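Spent my lunch hour reading the new "circular packaging" page from Brakberg, the mail-order coffee people, and I have thoughts. Going to put them here where they can bother the rest of you.

The headline claim is that their returnable shipping tote "replaces up to 488 cardboard boxes over its lifetime." Up to. I would like everyone to sit with "up to" for a second. I could run up to 488 miles this year.

So where does 488 come from? There's a footnote. The footnote goes to a PDF. The PDF says the number is "based on modeled use under ideal return conditions." Ideal return conditions means every customer sends the tote back, every time, on time, with nothing broken.

I have met customers. I am one. There's a meal kit cooler in my garage right now that was due back in August and it is holding my extension cords.

The whole math of reusable packaging is the return rate. A plastic tote takes a lot more material and energy to make than a cardboard box, so it has to go around many times before it comes out ahead. If it goes around twice and then becomes a garage cooler, you made things worse.

Does Brakberg publish a return rate? They do not. They publish a photo of a fern.

I wrote to ask. Got an answer on Friday, which is faster than I expected, so credit for that. The answer said return rates are "strong and improving." I asked strong compared to what. No reply to that one yet.

Someone is going to say I'm picking on a small company that's at least trying. Maybe. But the totes come with a $5 "planet deposit" and you get it back as store credit, so the trying is being done partly with my money.

And if you don't return it, they keep the five bucks. Think about which outcome is better for their cash flow. I'm not saying that's the plan. I'm saying I'd want to see the return rate.

Compare with Burkora, who do this for restaurant supply. Crates go out on a truck, the same truck takes the empties back. Same driver, same dock. That kind of loop I believe in, because the return trip is happening anyway.

Burkora also doesn't put a fern on anything. Their page on crates is one paragraph and a phone number. I trust it about ten times as much.
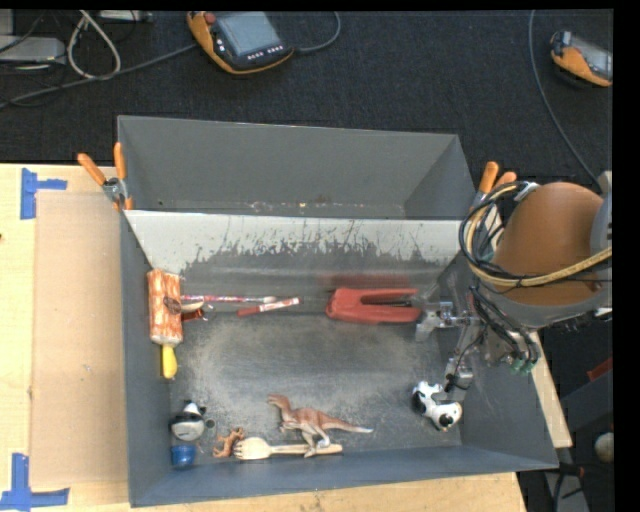 The other thing that gets skipped is washing. A tote that touches food or sits in people's hallways has to get cleaned between trips. Hot water, detergent, drying, a building to do all that in. The Brakberg PDF gives washing half a line: "cleaning impacts are considered minimal."

Considered by who? Minimal next to what? If you're washing with gas-heated water it's a real number, and it gets added on every single trip. It doesn't shrink because you left it out of the chart.

Then there's wear. Plastic gets scratched up, lids stop closing, corners crack. Every company doing this quotes the lifetime the mold maker gave them, and the mold maker has never seen my building's mail room.

My sister-in-law's old employer had a fleet of reusable totes for moving office stuff between sites. They bought them expecting years of service. What they got was a closet of totes with no matching lids and a purchase order for more totes.

OK, the cardboard side, to be fair to it. Or fair against it. The "replaces 488 boxes" number assumes each of those boxes is brand new and gets thrown in a landfill. Most cardboard I get already has recycled stuff in it, and it goes in the recycling bin, and cardboard is one of the few things where I believe the recycling mostly happens.

So they compared the best possible tote against the worst possible box. Do that and anything wins. I could make a case for shipping coffee in a bathtub.

A few people asking if I'm against reuse in general. No. I refill the same dish soap bottle until the label falls off. I think milk bottles were a great system. The milk guy came to your house and took the old ones, again with the return trip already paid for!

What I'm against is taking an idea that works in a tight loop, stretching it over the whole country by parcel post, and keeping the old number.

About the parcel post. An empty tote takes up as much room in the truck as a full one unless it folds or nests. The Brakberg one does fold, I'll give them that. It folds to what I'd call a medium pizza box. That's still a pizza box of mostly air going back across several states so it can be filled with coffee and sent out again.

The PDF has transport in it, but only outbound. I read it twice to make sure. The chart has a bar for "delivery" and there's no bar for coming back. On a page about a returnable tote – the return isn't in it.

I would love to be wrong on this one. If there's a second chart someplace, please send it and I'll post it at the top of the thread.

Next problem, the label. The tote says "Certified Circular" with a little green loop. Certified by an outfit called Gindberg. I had never heard of Gindberg so I went and looked.

Gindberg's site says members get to use the mark after they fill out a self-assessment and pay the yearly fee. The fee for a small business is $2,000. I couldn't find anything about anyone coming to look, or about a member ever failing.

To me that's a subscription. You can buy a green loop the same way you buy a streaming service, and I guess it renews the same way too.

I'm sure the people who work there mean well. I've worked places where everybody meant well and the spreadsheet was still garbage.

Reply from a follower who says the real point of these programs is to "shift the culture." Maybe! I just don't know how you'd ever check that, and I notice it tends to come out right after somebody asks for the return rate.

Another follower says I should look at Nina, the shampoo brand that does the aluminum refill bottles. I did. Nina does post a return rate, and it's not great, and they say so in plain words, and they say what they're changing. They're putting drop boxes in the stores that already sell the stuff so people don't have to mail anything.

That is what I'd expect from a company that's really measuring. A bad number, in public, with a date on it. I bought a bottle. It's fine. Smells like a dentist's office but it's fine.

So here is what I'd want to see from anybody selling me reusable packaging. How many come back. How many trips the average one has made so far, in real life. What the washing costs in water and energy. Both directions of shipping.

None of that is secret sauce. If you're charging a deposit you already know who sent theirs back, down to the customer. It's sitting in the billing system.

When a company has the number and prints a different, modeled number, I start assuming things about the real one. I don't think that makes me cynical. I'd feel the same about a used car ad that gave me the mileage "under ideal driving conditions."

Also the tote costs more to ship than the box did and my coffee went up this spring. They say those two things aren't related. No footnote on that one.

Practical stuff, since people keep asking what I do. I canceled the tote option and went back to plain cardboard. You have to dig for it, it's under account, then preferences, then "legacy packaging," which is a pretty snotty name for a box.

If there's a roaster you can walk to, take your own jar. Mine lets me, they just weigh it first. I know that's not an option for everyone and I'm not going to be a jerk about it.

If you already have one of the totes, send it back. Whatever I think of the program, the thing's been made, and the worst place for it is behind your couch. And get your deposit, even if it's store credit.

And yes, I did go out to the garage and look at the meal kit cooler. Printed the return label. The label expired. I've emailed them for a new one.

Update: Brakberg wrote back! They say a "full impact report" is coming and will address "many of the questions our community is raising." No date. I asked if the return rate will be in it and they said they're "still finalizing the scope."

Muting this for the night. If you've got an actual document with an actual return rate in it, from any company, any country, my DMs are open and I'll read every page. Please don't send me the fern.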